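台面与砧板的日常养护（讲稿备注）

Cerkusside 社区学堂，冬季家务讲座，十二月场
讲者自用，幻灯片在另一个文件里。翻页的地方标“翻页”。

开场前

投影连好，先放标题页。前排长桌上摆样品：花岗岩一块，大理石一块，人造石英石一块，层压板一块，还有那块开裂的旧砧板。样品背面贴了名称，正面不要贴，等听众猜完再翻。
滴瓶里装清水。白醋单独放，瓶身写大字。柠檬到现场再切。
洗手池在走廊尽头，纸巾自己带。

开场

大家晚上好。今天讲两样东西，一样是厨房台面，一样是砧板。放在一起讲，原因很简单，它们每天都挨着，一样没照顾好，另一样多半也跟着遭殃。砧板底下长期潮，台面上就会留一圈印；台面上有沙粒，砧板一推就是一道划痕。
我在 Briltness 做了很多年台面安装和返修。返修单上写的“质量问题”，上门一看，大部分是使用和清洁的问题。有的用错了清洁剂，有的从来没封过孔，还有的把刚离火的锅直接放在接缝上。这些都能避免，也不需要买多少东西。
先讲台面，再讲砧板，中间休息一次。有问题随时打断。

翻页。先弄清楚自己家是什么材料

这一步最重要，也最容易跳过去。很多人搬进来的时候台面已经装好了，房东说是大理石，中介说是花岗岩，发票早就找不到了。材料不清楚，后面的方法就没法选。
（请听众上来看样品，不要急着讲答案。）

几个辨认办法：

看花纹。天然石的花纹每一处都不同，纹路会穿过板材的厚度，从前沿侧面看，能看到同一条纹往下走。印上去的花纹只在表面，到了侧面就断了，或者侧面另贴了一条封边。石英石现在做得很像，有一些纹路也能通到侧面，单看花纹下不了结论。
摸温度。石头和石英石摸上去凉，层压板很快就跟手一样温。亚克力类的人造石介于中间。
看接缝。亚克力类人造石的接缝可以打磨到几乎看不见。天然石和石英石通常能看出一条细线，里面填了胶。
看水槽开口。台下盆的开口边缘是裸露的断面，层压板一般不这么做，容易进水。
滴水。在不显眼的地方滴几滴清水，等十来分钟再擦。颜色变深，说明材料在吸水，而且没有封好。颜色不变，有两种可能：材料本身不吸水，或者封孔剂还在起作用。
滴酸。大理石、石灰石的主要成分是碳酸钙，遇到醋和柠檬汁会失去光泽。这个测试有破坏性，只能在样品或者台面背面边角上做，不要在台面中央做。我今天在样品上做给大家看。

（演示：白醋滴在大理石样品上，放着，先往下讲，讲完天然石再回来擦。）

还有一个笨办法，找装修公司要底单。Briltness 的安装单上有材料一栏，别家大多也有。租房子的可以请房东问。花点时间，比在自己家台面上试醋要好。

翻页。天然石：大理石

大理石软，怕酸，会吸水。白底灰纹的卖得最好，也最让我们返修的人跑腿。
两种损伤要分开讲，处理方法完全不同。
第一种叫酸蚀。酸性液体把表面抛光层咬掉了，留下一块发乌的地方，手摸上去可能有一点涩。颜色没有变，光泽没了。番茄酱、果汁、葡萄酒、醋、一些浴室清洁剂都能造成。封孔剂挡不住酸蚀，这一点一定要讲清楚。封孔剂的作用是让液体慢一点渗进去，表面那一层该被咬还是被咬。
第二种叫渗色。有颜色的液体或者油进到孔隙里，表面光泽还在，颜色深了一块。咖啡、茶、食用油最常见。铁锅底或者罐头底的锈也算这一类。
判断方法：侧着光看。光泽断了，是酸蚀；光泽连着、颜色不对，是渗色。有时候两种都有，葡萄酒就经常是这样，先处理颜色，再处理光泽。

酸蚀的处理。轻的可以用大理石专用抛光粉，湿布蘸着小圈打磨，磨到光泽接近周围为止。重的、手指甲能感觉到边缘的，找人来做，自己用砂纸很容易磨出一个凹坑，侧面看像镜子上有个窝。哑光面的大理石酸蚀不那么显眼，但不能用抛光粉，越抛越亮，会多出一块亮斑。
渗色的处理。用敷泥法。小苏打加水，调成花生酱那样稠，抹在色斑上，比色斑大一圈，盖保鲜膜，四边用胶带贴住，放一天一夜。揭掉保鲜膜，让它自己干透，再用塑料片刮掉，清水擦净。油渍可能要重复几次，每次之间让石头完全干燥再判断，湿着看永远是深的。咖啡和茶，浅色石头可以把水换成药店卖的双氧水，深色石头不要用，会褪色。
锈斑自己在家不容易做干净。市面上的除锈剂很多是酸性的，放在大理石上等于拿酸蚀换锈斑。

翻页。天然石：花岗岩

花岗岩硬，大多数不怕厨房里的酸，但有的品种吸水。浅色的普遍比深色的吸得快。
容易出问题的地方在水龙头后面。那里常年有水，干了以后留下一圈白色水垢。刮的时候用塑料片，顺着台面平推，不要用刀尖挑。水垢处理完，把龙头底座的密封胶检查一遍，开裂了就重打，不然下个月又是一圈。
花岗岩卖的时候都说不怕烫。石头本身能受热，但是局部骤热、尤其在水槽和灶台开口旁边窄的那一条，有开裂的风险。我修过的裂缝多数在那个位置。锅垫还是要用。

（回到大理石样品，擦掉白醋，传给大家侧着光看。提醒：不要用手去抠。）

翻页。封孔

封孔剂要不要做，看滴水测试。水一直立着不渗，就不用做。很多人按日历做，到时候就涂一层，结果台面发黏、有花斑，那是多余的封孔剂没有渗进去，干在了表面。

做法：
前一天晚上把台面清空，用中性洗洁精的稀释液擦一遍，清水擦两遍，晾一夜。石头里有水，封孔剂进不去。
开窗，戴手套。
先在角落里试一小块，看颜色有没有变化。
倒在软布上抹开，一次做一臂长的范围。等的时间看瓶子上的说明，各家不一样。
时间到了，用干净的干布把表面擦到一点都不剩。这一步花的力气最大，也最不能省。
当天不要用水，不要放东西。

（如果有人问牌子：不推荐具体牌子，只说买水性的、写明可以用于食品接触区域的。）

翻页。石英石

石英石是石英颗粒加树脂压出来的，不吸水，不用封孔。卖的人说它不用管，这话对了一半。它怕两件事，高温和强碱。
高温伤的是树脂。刚离火的锅、慢炖锅、烤箱的底部，长时间贴着台面，都可能让颜色发黄，或者在接缝处顶出裂纹。发黄修不回来，只能换板。小电器底下垫一块耐热垫，离墙留出空隙，让热气散掉。
强碱指的是管道疏通剂和炉灶油污清洁剂。溅上去马上用大量清水擦。漂白水短时间接触问题不大，但不要拿它泡抹布盖在台面上过夜。
还有长期日晒。窗边的一段和里面的一段，过几年颜色会不一样。石英石不适合装在户外，道理也在这里。

翻页。层压板

层压板怕水从边缘进去。面层很耐脏，里面的基材一吸水就鼓，鼓了就回不去。
检查三个地方：水槽四周，接缝，洗碗机上方。洗碗机开门时的蒸汽直冲台面底沿，那里的封边最先脱。脱开一点点的时候用木工胶粘回去，夹紧一夜，能再用很久。等到鼓成一条棱，只能换。
切菜一定要用砧板。刀痕切穿面层以后，水就从刀痕里进去。

翻页。每天怎么擦

讲得再多，日常就是这几句。
中性洗洁精，几滴，兑 300 毫升温水，装喷壶。喷，擦，再用清水湿布过一遍，最后用干布收干。洗洁精不过清水，会一层一层积成雾，很多人以为台面磨花了，擦干净就好。
抹布分两块，湿的一块，干的一块。超细纤维的好用，洗的时候不放柔顺剂。
百洁布硬的那一面不要碰抛光面。去污粉也不要。
洒了先吸，用纸巾按住，不要抹开。
天然石不用醋，不用柠檬，不用“天然果酸”字样的产品。
油壶、酱油瓶底下垫东西。瓶底那一圈是渗色的高发区。
粘住的面团、蜡烛油，用旧的塑料卡片铲。

台面上放什么，我不管，各家有各家的习惯。只有一点，常年不挪动的东西底下，每个月要看一次。我在返修时搬开过很多罐子，罐底下的水印比罐子的年纪都大。陶罐底部往往有一圈没上釉，吸了潮气就贴在石面上慢慢放，再硬的石头也会留下印子。那一圈同时很粗糙，拖着走会划伤抛光面，要拿起来挪。可以在底下贴几个软木片，五金店有卖，剪小了贴。

（休息。把样品收回来，砧板拿到前面。）

翻页。砧板：木的、竹的、塑料的

先讲卫生，因为总有人问。木砧板和塑料砧板，只要用完及时洗、洗完能干透，都可以用。塑料的可以进洗碗机，用来处理生肉方便。刀痕深到刷子刷不进去，就该换了，木的还可以刨平再用，塑料的没有这个机会。
生肉一块，其他一块，这个规矩不要变。颜色不同更好记。

木头。枫木、胡桃木、山毛榉都常见，木质细密，不容易藏东西。橡木的管孔大，做砧板要多上油。松木太软，切面包可以，剁东西不行。
端面砧板，就是看得见年轮、一格一格拼起来的那种，对刀好，价格高，吸水也快，要比长纹的更勤上油。
竹子。竹子长得快，硬，便宜，对刀不太友好。竹砧板是竹条胶合的，怕泡。泡久了胶层先开，竹条翘起来，边上会扎手。很多人把竹砧板当成不怕水的，泡在水槽里，坏得最快的就是这一种。
从正面看，浅色的木头和竹子有时候不好区分。看端头，竹子的断面有密密的小点，木头是年轮或者木射线。再看长面，竹子隔一段有竹节，颜色略深的一道横纹。

汁槽。边上挖一圈浅槽，切烤肉、切西瓜的时候汁水不往台面上流，大理石台面的人家我建议用带汁槽的。缺点也在这个槽，槽底容易存水存渣，洗的时候要用刷子顺着槽走一圈，转角处多刷几下。上油的时候槽底往往漏掉，用棉签补。有的砧板一面有槽一面没有，切蔬菜用平的那面，刀刮菜下锅顺手。

翻页。洗和晾

热水，洗洁精，刷子，两面都洗。只洗一面，一面湿一面干，木头会往干的那面拱，翘板多数是这么来的。
冲净以后马上擦干，竖着晾，两面都要见风。纹理朝上下方向，端头先干。
不要平放在台面上晾。板底闷着水，板发霉，石头留印，一次坏两样。
不要靠着烤箱和暖气。冬天返修时看到的开裂砧板，多半立在热源旁边。今天带来的这一块就是，裂口从端头进去，沿着胶缝走。
有味道，切过洋葱和鱼的，撒粗盐，用半个柠檬切面搓，停几分钟，冲掉擦干。注意在水槽里做，不要在大理石台面上做，柠檬汁流下去就是刚才讲的酸蚀。

翻页。上油

用食品级矿物油。Nassar 的目录里货号 3028 的那一种我自己在用，药店的也一样，只要标签写明食品级。
不要用橄榄油、花生油、菜籽油。这些油放久了会酸败，板子有一股哈喇味，很难去掉。核桃油能干，但是家里有坚果过敏的不要用。
步骤：
板子要干透，洗完至少晾一夜。
倒一点油在板面中央，用布推开，四边和端头都要抹到。端头吸得最多，多抹一遍。
立起来放一夜，早上用干布把浮油擦掉。
新板子头几次做得勤一些，以后看情况。判断标准很简单，滴水上去，水珠能站住，就不用上；摊开了，颜色变深，就该上了。
在上面再擦一层蜂蜡和矿物油调的膏，能多撑一段时间。不是必须的。
擦过油的布：矿物油不会自燃，干性油会，比如亚麻油、桐油、核桃油。用过干性油的布摊平晾在室外，干硬了再扔，不要团成一团塞进垃圾桶。这一条请记下来。

翻页。旧砧板翻新

刀痕多、颜色发灰、表面起毛，都可以翻新。前提是没有裂穿，没有整块发黑的霉。
先粗砂，顺着纹理磨，把刀痕磨平。再中砂，再细砂，每换一次砂纸，用湿布擦一遍，让木毛立起来，干了再磨。砧板用细砂收尾就够。有人喜欢磨到 1000 目，摸着像瓷器，但油反而进不去，食材在上面打滑，切菜不安全。
有汁槽的，砂纸卷在圆木棒上，顺着槽拉。圆棒直径跟槽宽差不多就行。
磨的时候戴口罩，到阳台或者院子里磨。木粉落在灶台上很难清。
烙印和刻字的地方要不要磨掉，看个人。磨得浅一点，字还能留下。
小裂缝，从端头进去不长的，用食品级的木工胶压进去，夹紧一夜，再磨平。裂缝贯穿的，不要再用来处理食物。可以锯掉一段，剩下的做面包板。

翻页。砧板放在台面上

两样东西合到一起讲几句，就快结束了。
砧板会滑，人就会切到手。底下垫一块拧干的湿布或者硅胶网垫，切完就拿走，不要让湿布在石头上过夜。
有硅胶脚的砧板不用垫，但是硅胶脚长期压在浅色石头上，有可能留下浅浅的油印，原因是硅胶里的助剂渗出来。隔几天换个位置，或者用完立起来。
砧板不要跨在台面接缝上剁骨头。要剁，找底下有柜体立板支撑的位置。悬空的那段台面，底下是洗碗机或者抽屉的，不要剁。
放砧板之前用手抹一下台面。有一粒沙、一粒粗盐，推一下就是一道。
砧板上放碗，拌馅、打蛋，都可以，碗底是干的就行。

第 11 页，白底灰纹的台面：

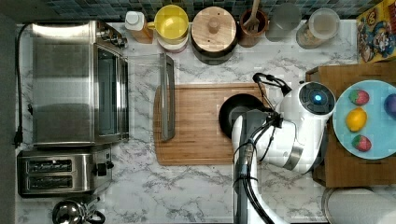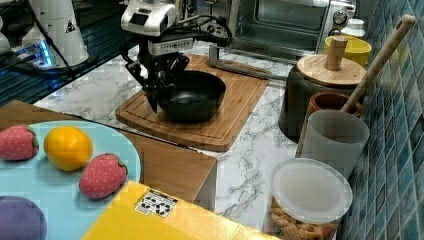
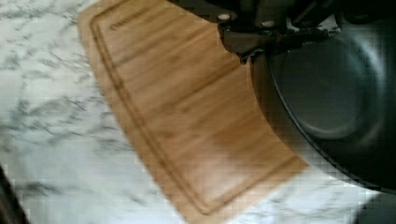 上次在 Fuller 那一场，讲到这里有听众插话，说他家的白色台面每天擦完都有一层雾，换过好几种喷雾，越换越重，后来他只用清水擦了一个星期，雾反而淡了，他想知道是不是以后都不该用清洁剂。
我当时的回答是，雾是残留，清水慢慢把它带走了，所以淡了。清洁剂可以用，量要减，用完过清水。做饭有油，光靠清水擦不掉，时间长了又是另一层雾，黄的。他又问怎么一次去干净。办法是用温水加几滴洗洁精擦一遍，换干净的布过两遍清水，再收干，如果还有，再来一次。喷雾里带上光成分的，残留最厚，要多过几遍。不要用玻璃水，有的玻璃水含氨，封过孔的石头用久了，封孔剂会退得快。

同一场还有一个问题，值得在这里补上：石英石和大理石的雾是不是一回事。擦得掉的是一回事。大理石上擦不掉、侧着光看边缘很清楚、形状像杯底或者水滴的，那是酸蚀，回到前面讲的办法。

翻页。常见问题（时间够就讲，不够就让大家拿讲义）

台面上能不能直接揉面。能，擦干净以后可以直接揉。石头凉，做酥皮比木板好。揉完用塑料刮板刮，不要用金属刮板立着刮。
能不能坐在台面上换灯泡。不能。水槽前后那两条窄的地方，承不住人。
指甲油、马克笔。花岗岩和大理石可以用丙酮，布上蘸一点，擦完过水。石英石上只能很快地点一下，时间长了伤树脂。层压板先用酒精。
硬水地区，台面上一层白。大理石上的水垢很难办，醋不能用，只能靠天天收干。这是勤快问题，没有别的产品能代替。
边上磕掉一块。碎片找到，用胶带粘在原位，不要自己上胶，打电话叫人。原片粘回去最看不出来。找不到的用调色树脂补，白底灰纹的比较好配，颗粒感强的反而难。
租房退房。搬进去那天就把台面侧着光看一遍，有痕迹的写进交接单，双方签字。
竹砧板起刺。细砂轻轻磨，磨完上油。连着几处都起，说明胶层在开，换掉。
砧板黑点。表面的霉可以用稀释的漂白水擦，冲净，晒干，再磨一层。磨下去还是黑的，换掉。
磨刀和砧板有没有关系。有。刀钝了，人就用力，刀痕深，砧板坏得快。

收尾

讲义放在门口，正面是台面，背面是砧板，材料辨认的几条在最上面。滴水测试回家今晚就可以做，找一个角落，清水，等一等再擦。
家里有搞不清楚的材料，拍一张侧面的照片，拍到板材厚度和接缝，发到学堂的邮箱，我统一回。正面的照片看不出多少东西，请一定拍侧面。
样品还放在前面，想再摸一摸的可以过来。白醋已经收了。

讲完以后（给自己）

醋滴过的大理石样品带回去重新抛光，下一场还要用。
滴瓶清空。
旧砧板用布包好，端头有刺。
跟学堂确认下一场的桌子，上次那张太矮，后排看不见样品。
讲义里“封孔”那一段字太小，重新排。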